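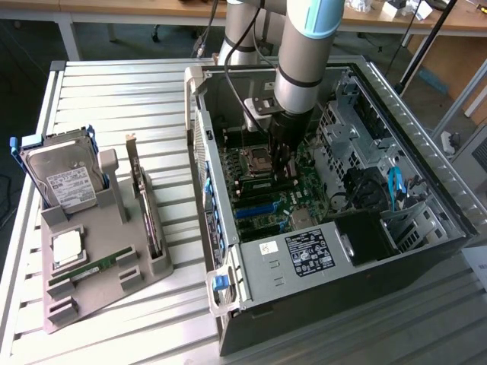
Every cell has a boring hour, and at the Prorex cell in Cenley it comes first thing, before any part moves. Wipe the table. Check the fixture. Home the arm, jog it down slow, look at the fingers from two sides. The job here is putting parts into desktop PCs, and the worst place to be sloppy is the row of memory slots next to the processor socket, where the gripper has to reach down between components on the motherboard with very little to spare on either side. A drive cage can take a bump. A memory slot can't, and a processor socket really can't.

Jarnanar, the small shop that runs the cell, lets a tower onto the table only after the morning check has been signed. I spent most of July going back and forth to watch how the thing is kept running. Not the clever part, the software. The other part. Rags, hex keys, a logbook with coffee on it.

The logbook is good reading if you like that sort of thing. It starts at cycle one and had reached 2,359 when I first opened it. Most entries are a single line. "Homed, ok." "Fingers cleaned." "Cable rubbing, retied." Then a page where somebody pressed so hard the pen went through, that was the week of the bent finger.

The bent finger. Not much to look at, by all accounts. The gripper closed on a memory module that was sitting a hair high in its blocks, one finger took the load sideways, and from then on every pick came up slightly crooked. It still picked. That was the problem. The cell ran another 38 cycles before the crooked modules got traced back to the hand and not to the fixture, which had been shimmed, unshimmed and shimmed again in the meantime. New fingers went on in ten minutes. Getting the shims back to where they had been took the rest of the day.

So now there is a rule about order. Hand first, then fixture, then the taught points. Touch nothing further down the list until the thing above it has been checked. It's taped inside the cabinet door in capital letters.

The fixture gets its own once-over. Each part has a place: hard drive upright in its blue caddy, expansion card on edge in a slot, processor in a shallow square seat, memory between its little blocks. The crew push on each one with a fingertip. If it rocks, stop. The screws under the holding blocks work loose over a week or so, and thread locker only helps some. Card slots are the worst for this, they wear at the mouth, and a card that leans even a little will meet the gripper at the wrong hieght.

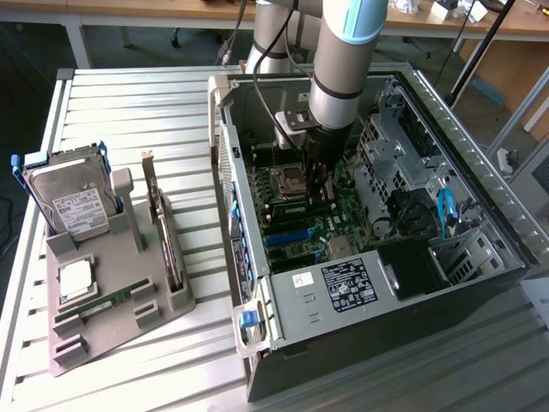 Arm down over an open tower at the Cenley cell, with the parts holder on the left.

Cables next. The hand's cable loops out from the arm and comes back in toward the gripper, and that loop is fussier than anything else on the machine. Too short and it pulls at full reach. Too long and it drags. The fix is dull: run the arm through its widest move at crawl speed, with a hand near the stop, and watch the loop the whole way. Watch it again coming back. Retie, repeat. Joshi, the outfit that supplied the table and did the first install, left a tie point a bit too high, and it was moved down in the second week. There's still a scuff from before.

Then the touch-off. The arm goes to a few known spots on the fixture and the readings get written down next to yesterday's. Drift of a hair, note it. More than that, don't correct it in software, go find out what moved. Usually it's the tower. A case lying on its side on slatted aluminum will creep if it isn't set against the stops, and the creep is small enough to miss by eye.

All told there were 169 lines in the log marked as stoppages when I last copied them out. Loose blocks, mostly. Cable, a fair few. The arm itself, hardly any. Arms are solid these days, its everything bolted on and around them that wants looking after.

I asked what they would change. A second set of fingers kept ready on the shelf, already measured. Better light low down by the slots. A stool.

Last number I have from the logbook is 2,961. The entry next to it reads "Fingers cleaned. Card slot loose again. Tightened." Parts for a new card slot are on order.

16 August 2020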